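Print this page | E-mail to a friend

Skondorley kettle descaler, 13 sachets

Kettles fur up. It is the one thing they do without being asked, and if you live over chalk they do it with real commitment. Skondorley is a plain citric powder from Sudico, sold in a box of 13 because the box was already that size.

Tip one sachet into a half-full kettle, boil, and leave it for 40 minutes. Pour away, rinse twice, and boil once more with fresh water before anybody makes tea.

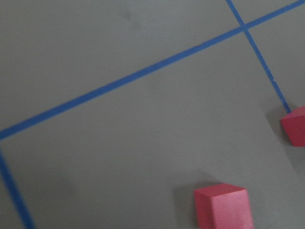

Badly neglected kettles will want a second sachet. If yours rattles when you tilt it, start there. The powder has no scent — we tried lemon in August and the whole office drank something like warm floor cleaner for a week.

Suitable for steel, glass and plastic kettles. Keep it off marble worktops, which it will happily eat. Not for aluminium or anything with a gold-coloured element you are fond of.

Stock code 2243. Refill bag of 46 sachets also available, for cafés and the deeply worried.

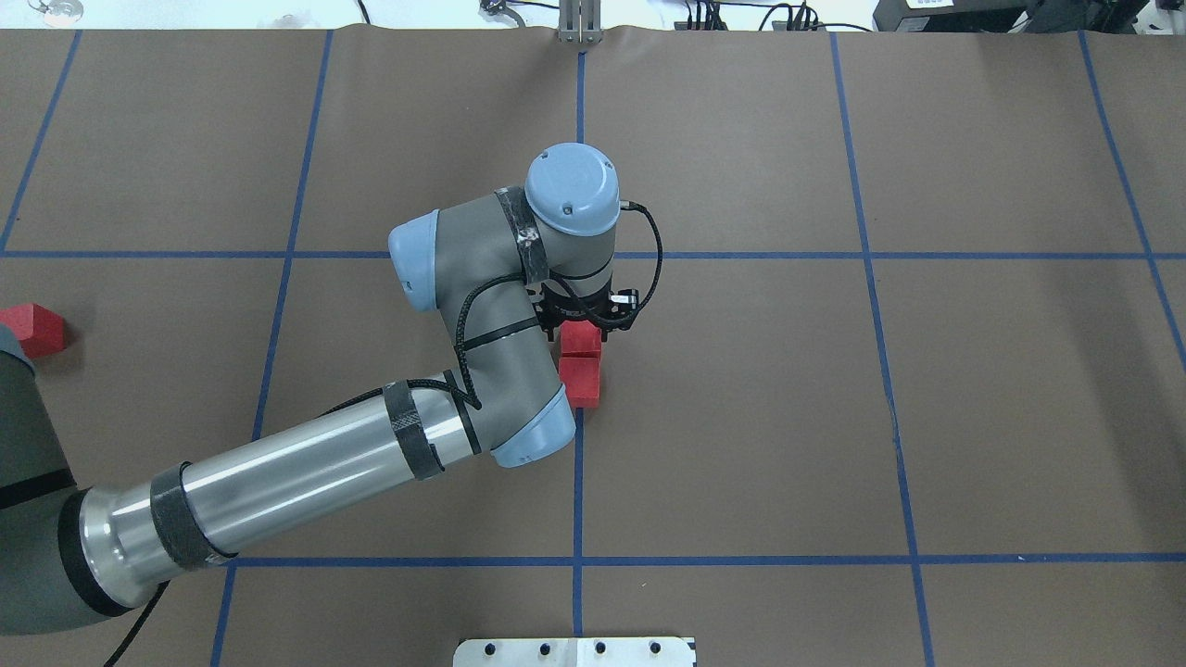

Mahlet Belay writes that one sachet did her kettle but the spout filter needed a soak of its own, overnight in a mug, and could the instructions please say so. She gives it four stars and would have given five if the sachets tore open where the dotted line is.

We use cookies to remember your basket. Accept | Settings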